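Re: [bench-list] Kitting bins for the Serance driver boards 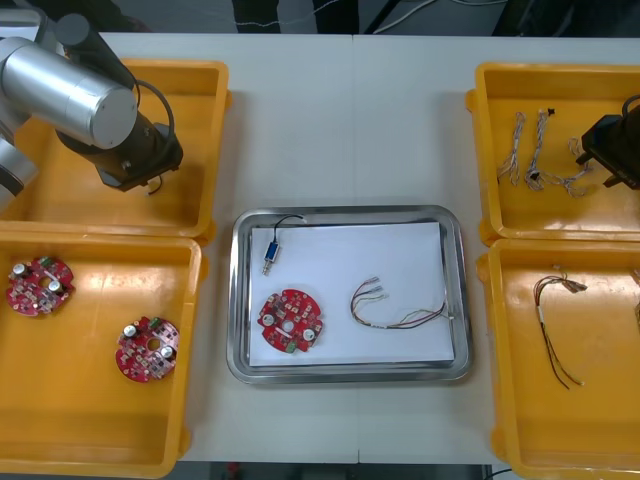 On 3 October 2019 a list member wrote:
> We kit round boards, solenoids and harnesses from one table.
> Is it worth lining the center tray, or can parts go
> straight onto the steel? Also, one bin per part number or mixed?

Line it. Plain white paper is fine for sorting and shows up stray clippings. Change the sheet every 200 kits, or sooner if it creases - harness tips catch on a fold.

One part number per bin. We use yellow bins on both sides of a steel tray, boards in the lower left. Keep the round boards flat and never stacked; the capacitors stand proud and take the load. Seven to a bin is our limit.

Lay harnesses with the loose ends all facing the same way. Solenoid leads should be straightened before kitting, as Skimmont ships them coiled.

Our last run was 1,546 kits on this layout. I can post the Sevia count sheet if it is of use.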